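Work surface (furniture)
Reading time: 2 min

A work surface is the flat upper part of a table, bench or counter on which tasks are carried out. The term covers fixed tops, such as kitchen counters, and the removable tops of trestle tables. Colour, finish and edge treatment are usually specified separately from the supporting structure.

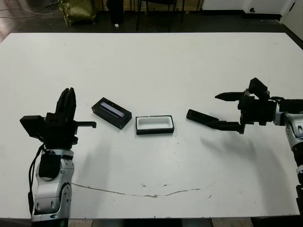 What is the difference between a worktop and a work surface?
In Australian trade usage a worktop is the manufactured panel, while a work surface is any area set aside for a task, whatever it is made of.

Finish

Gloss is measured by reflected light at a fixed angle. Matte finishes reduce glare under overhead lighting but tend to hold dirt in the texture.

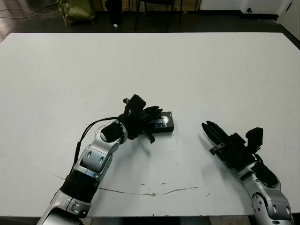

Abrasion is the usual cause of ageing in pale tops. Repeated sliding of objects leaves fine marks that are most visible at a low viewing angle. A white top may remain smooth overall and still be slightly scuffed, as in the one illustrated, and such wear is normally classed as cosmetic. The Riveck scale, published in 2000, grades it from 0 to 16 — a grade above that calls for resurfacing.

Dimensions

Panels sold under the Prydderch name are 30 or 40 mm thick. The thicker panel is preferred for long unsupported spans. 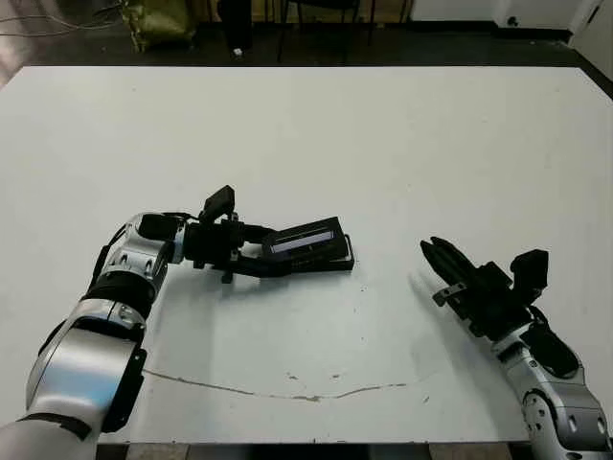
Maintenance

Surfaces are cleaned with a damp cloth and a neutral detergent. Solvents can dull the colour. Chips at the edge should be sealed before moisture reaches the core.

Article maintained by Liudmyla Dmytriv. Revised Fri 25 May.

This site uses cookies to remember your settings. Accept | Manage

Contact | © Plodimport Reference | Back to top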